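How to Plan and Budget for a Robot Arm Workstation

Purpose of this guide

This guide sets out the steps to follow when requesting, pricing and scheduling the purchase of a robot arm workstation. It is written for laboratory managers, department administrators and project leads at Sendholm who have a purchase in view but have not yet asked a supplier for a quote. It covers a single arm on a bench or table. Groups that intend to place several arms in one room should read the section on shared space before filling in the request form.

The guide does not recommend a make or model. Prices change during the year, and the purchasing office will accept only quotes that are current on the day the form is submitted.

Before you begin

Gather the following:

A one-page statement of the work the arm will do
The weight and size of the heaviest object it will lift
A floor plan of the room, with doors, outlets and network ports marked
The name of the cost center that will pay for the equipment
The name of the cost center that will pay for upkeep after the first year

Requests often come back because the last item is blank. If the two cost centers are the same, enter the number twice.

Step 1. Describe the task in plain terms

Write down what the arm will pick up, where it will put it and how often. Use measurements where you have them. "Moves folded cloths from a bin to a shelf" is more useful to a supplier than "general handling research."

State whether the task is likely to change. A group that expects to work with hard objects in the first year and soft ones in the second may need two grippers, and the second gripper belongs in the original budget. Added later, it is treated as a new purchase and goes through the full approval process again.

Step 2. Work out payload and reach

Add the weight of the gripper, the mounting flange, any wrist camera and its bracket to the weight of the heaviest object. Compare the total with the rated payload of the arm. We ask that the total come to no more than 70 percent of the rating. Requests above that level are considered, but must include a written statement from the supplier.

Measure reach from the center of the base to the farthest point at which the arm must work, at the height at which it must work there. Published reach figures are normally given for a fully extended arm, and an arm at full stretch has few ways to turn its wrist. Leave a margin.

Step 3. Price the whole workstation

The arm is often the largest single line in the budget, but it should never be the only one. Enter a figure for each of the following, even if the figure is zero:

Arm and controller
Gripper, with spare fingers or pads
Flange or adapter between arm and gripper
Table or frame, with posts for cameras and lights
Cameras, brackets and mounting plates
Computer and monitor
Cables, ties and straps
Work surface coverings, trays and test objects
Safety equipment and signs
Shipping, unloading and installation
Training
Service agreement

Cables deserve particular care. The lengths supplied with an arm suit a controller standing close to the base. If the controller is to sit in a cabinet or on the other side of the room, ask for the longer set at the quoting stage and have its price shown on its own line.

For tables, slotted metal tops cost more than plain ones but allow the base, posts and fixtures to be moved without drilling. Departments that expect to rearrange a station more than once a year should price the slotted type.

Step 4. Request quotes

Obtain at least two written quotes. Sendholm holds accounts with Vallier for arms and controllers and with Sarkton for tables, frames and posts. Amaral supplies grippers and adapters and will quote for a complete end tool if given the arm's flange pattern. You may use another supplier, in which case allow additional time for the account to be opened.

Ask each supplier to state:

How long the quote remains valid
Delivery time, counted from receipt of the order
What is included in installation and what is not
The length of the warranty and who pays return shipping
The price of the service agreement in the second and third years

Do not sign anything at this stage. A quote signed by a department is an order as far as most suppliers are concerned, and the purchasing office cannot cancel it on your behalf.

Step 5. Plan for shared space

Where two or more arms will stand in one room, draw the full reach of each on the floor plan. Mark any place where the circles overlap. An overlap is permitted, but the request must explain how the arms will be kept from meeting, either through set limits in the controller or by a schedule of use.

Allow for the people as well. Each station needs a clear place to stand, a stop button within reach of that place, and a desk or shelf for the computer. Storage should also be drawn on the plan – trays, objects, spare tools and coverings take up more room than most groups expect, and they tend to end up on the floor or behind the robot.

Confirm with Facilities that the circuits in the room can carry the load. Electrical work is charged to the requesting department and should be listed under installation.

Step 6. Set aside a reserve

Add a reserve of 10 percent to the total before tax. The reserve covers damaged fingers, replacement cables and the small adapters that are discovered only once the parts are on the table. It may not be used to upgrade the arm. Any amount left at the end of the first year returns to the cost center.

Step 7. Submit the form

Complete Form 1103 and attach the floor plan, the quotes and the statement of work. Forms received by the end of February are reviewed for the budget year that follows. Later forms are held for the next review unless outside funding requires an earlier decision – in that case, attach the award letter.

Allow 32 working days for review. The office will write to the contact named on the form if anything is missing, and the review period stops until the missing item is received.

After delivery

Check the shipment against the order before the installer leaves. Record the serial numbers of the arm, controller and gripper in the equipment register, and keep the packing for the length of the warranty. The service agreement begins on the date of installation, so enter that date in the register as well. 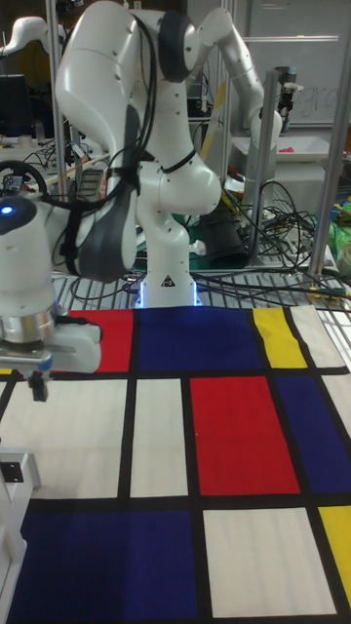
Robot arm with gripper above a cloth-covered work area, with further arms in the same room.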